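How to run a robot open day demo with a simulated bedroom

Written fast because we've got another one on Wednesday and Tia wants the steps somewhere other than my head.

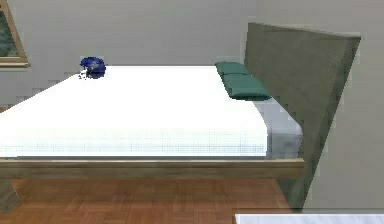 So. You've got visitors coming, you've got a simulator, you've got one big screen and one laptop. Aim is to let people drive a virtual robot about a bedroom and have a go at tidying it. No real arm needed. We did it at the Gronder open day in January and got 246 people through, most of them under twelve.

What you need

Laptop with a proper graphics card. Big screen or projector. Two gamepads, wired. Long HDMI lead, longer than you think. Gaffer tape. A second laptop with the same scene loaded, in a bag, under the table. The Arkine viewer, or whatever you use. Spare batteries for the clicker if there's a talk.

The night before

1. Load the bedroom scene and leave it running for half an hour. Ours used to slow down after a while, memory thing, Octavian sorted it but check anyway.

2. Turn updates off. All of them. Wifi off as well if the scene is saved locally.

3. Drop the render quality. Yes it looks blocky, edges go stair-steppy. Leave it. Kids want the robot to move the second they press the button, they don't care about the wallpaper. We tried it on high first and the lag was awful.

4. Save a start state. Call it something obvious. Ours is called START_HERE and people still loaded the wrong one.

5. Bind reset to one big key. Put a sticker on it.

6. Test both gamepads in both ports. Some swap left and right when you plug them in the other way round, drove me mad.

Setting up on the day

Get there an hour early. Screen at the back, table in front, driver sits side-on so they're not blocking everybody. Tape the leads down before you do anything else. Gheorghița ran the door last time and sent people in by sixes, which worked fine. Ten was too many.

Sound off. The motor noise is funny for one minute.

Check the screen from where the visitors stand. Projector washed out all our pale colours, the bed and the wall went the same shade and people kept asking where the bed stopped. Turn the brightness down, shut a blind.

Running a session

Each go is 100 seconds on the timer. Then reset, next person.

1. Say what the job is in one sentence. "Get the thing off the bed." Don't explain joints. Don't explain the physics engine. If they ask, great, there's a sheet.

2. Let them move the view first, no robot. Ten seconds or so. Looking round the room is half the fun and it shows them which stick does what.

3. Spawn the robot at the foot of the bed. Not by the headboard!! It gets wedged and you loose the whole turn getting it out.

4. Hand over the pad. Hands off. It is really hard not to grab it back.

5. If it drops something through the floor, press reset and carry on. Happens a few times an hour. Soft things are worst.

6. Timer goes, everyone claps, next.

Ileana does a bit after every third go where she shows the same task run by the trained policy. Good contrast. It misses sometimes too, and visitors like that more than when it gets it right. Pick a run length under 30 seconds or they wander off.

Questions you will get

Is it real. No, all simulated, we practise in there first.

Why is it so slow. Settings, mostly. Also you're pushing the stick halfway.

Can it make my bed. Not today. Bedding is hard, cloth bends in too many ways and the sim only gets it part right. Lenuța has a nice answer to this with a tea towel, ask her to do it if she's in.

Does it know what a pillow is. Depends which version you've loaded. Read the notes before you say yes.

When it goes wrong

Black screen: it's the lead. Always try the lead.

Robot spinning on the spot: stick drift. Swap pads.

Scene loads but no furniture: wrong folder. The Chiriac laptop keeps its assets on the D drive, teh other one doesn't.

Everything frozen: second laptop out of the bag, swap the HDMI, keep talking. Took us under two minutes in rehearsal, bit longer with a room full of Year 5s.

Afterwards

Copy the logs before you shut down. We got 517 recorded attempts last time and nearly lost the lot, I'd closed the lid. Names don't go in the logs, only the attempt number. Wipe the pads. Tape up off the floor, it leaves marks if it stays overnight.

Feedback cards go to Tia. Pads and the long lead go back in the Prododex crate, second shelf.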